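November 5, 2024. Bench 7, Miltbridge.

Table top re-oiled in August, surface still sound. Basket and bins back out for the sorting layout. Green bin stays at the far side, red basket to its left, clear container in front of the green one. The clear one is hard to pick out against the wood grain; mark its corners with tape.

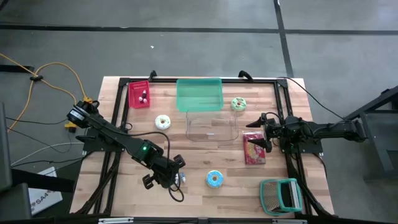 Toy donuts to be logged under Sellow stock, sheet 30. Red package stays flat for now. Montserrat Xolalpa to confirm the basket contents against the list before the layout is changed.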